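Patricio Carrasco opened the estate file at 1392 and typed the heading: Bretell residence, playroom, loose contents. The form had one line per lot. Loose contents were supposed to take 30 minutes.

The furniture had gone to Kaltdale the night before. What remained was the wire basket, and the basket was not a lot. It was a container with lots in it, and the form made no allowance for that.

"Toys, mixed," said Pascual Zapata from the hallway.

"There's a baseball. That's sporting goods."

"Then toys and sporting goods."

"There are soda cans." 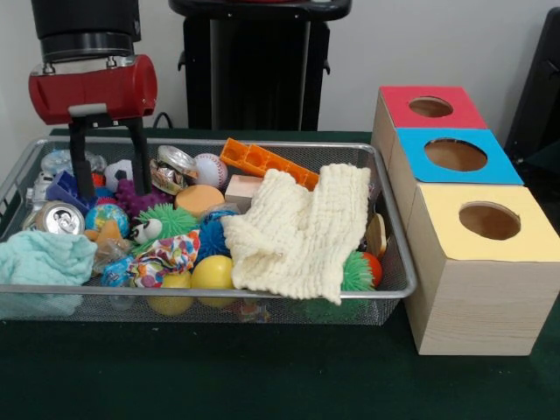 Pascual came in and read the form over his shoulder. Category 20 was recyclables. Category 2 was articles of sentiment, which required a signature from the family, and the family was in Mosquera and did not answer before noon.

"The plush animal is a 2," Patricio said. "The globe ball could be either."

"And the green one with the eyes?"

Patricio considered it. The manual defined sentiment as visible wear, a name, or a repair. It said nothing about eyes. He entered the spiky balls as a group, then deleted the entry and gave the green one its own line.

"The cloths?"

"Linens."

"The sponge?"

He scrolled down through the codes -- kitchen, bath, garden -- and back up again. At a quarter to twelve he saved the file with the sponge line blank and went to find the phone number.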